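Coffee Pod Task: Gallery

Olent project, simulation group
Page kept by Chaiwat Wannasri

Welcome to our gallery page. Many visitors of the project page asked us to show more of the daily work and less of the tables, so we collected some material in one place. The subject is our study of how a two-armed robot can learn a kitchen task from a small number of demonstrations, when the demonstrations are cut into short pieces and put together again in a new order. We call the method Predard. The paper is in preparation and will be linked from the main page when it is accepted.

The task is called "pod and cup" inside the group. The robot should pick up a coffee pod, place it in the pod holder of the machine, and close the holder. It sounds easy for a person, but for a policy it is a long task, and a small error at the beginning often becomes a big error at the end. We started with 3 human demonstrations, all given by Kulap Mahawong through teleoperation in the simulator. From these the method generated 100 new ones with different starting positions of the pod and the machine. The policy is then trained only on the generated set.

Before training we look at many start states by eye. This is slow work, but we found in the first months that automatic checks do not catch everything. For example, a pod can be placed so close to the machine that the gripper has no free space to come down around it, and the checker still accepts the state. Kulap wrote a small viewer, Cusi, which opens the states one after another and lets us mark each as good or bad with one key.
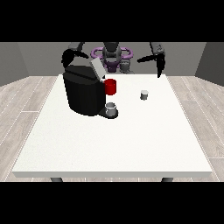 Coffee scene in the simulator: the gray pod stands alone on the right part of the table, the cup is on the drip tray, and both grippers are over the table.

The pod is the smallest object the robot must handle in this task, and it gave us the most trouble. In our first version the method cut each demonstration at fixed times. The cut came sometimes in the middle of the grasp, and when the pieces were joined again the fingers closed a little too early and pushed the pod away. Now the cut is made by the distance between the gripper and the object. After this change, the number of failed grasps in the generated data became much smaller, and we could keep the rest of the method the same.

Insertion in the holder is the second difficult part. The holder is tilted, so the pod must come with the correct angle, and the wrist has to turn while the arm is still moving. We tried to let the two arms move at the same time to save steps. The result was faster, but the arms disturbed each other in the narrow region over the machine. In the present version one arm waits until the other has passed a given point. Chaiwat still believes the parallel version can be repaired, and he is working on it in a separate branch.

A few notes about the results, for those who came here from the poster in December:

The policy trained on generated data was tested with 38 start states which were not used in training. We repeated the whole training with 3 random seeds. The success rates for each seed are given in the tables on the project page, together with the failure types.

The most common failure is still a pod that enters the holder with a wrong angle and stays there. The robot does not try again, as no demonstration shows a second attempt. We plan to add such demonstrations next.

All tests on this page were made in simulation. The transfer to the real robot is a different study, named Sudov, and it will have its own gallery.

If you want to use the start states for your own comparison, please write to Kulap. She can send the files and a short explanation of the format. Please tell her which version of the simulator you use, the older files do not open correctly in the new one.

Back to project page
Next gallery: Drawer and lid tasks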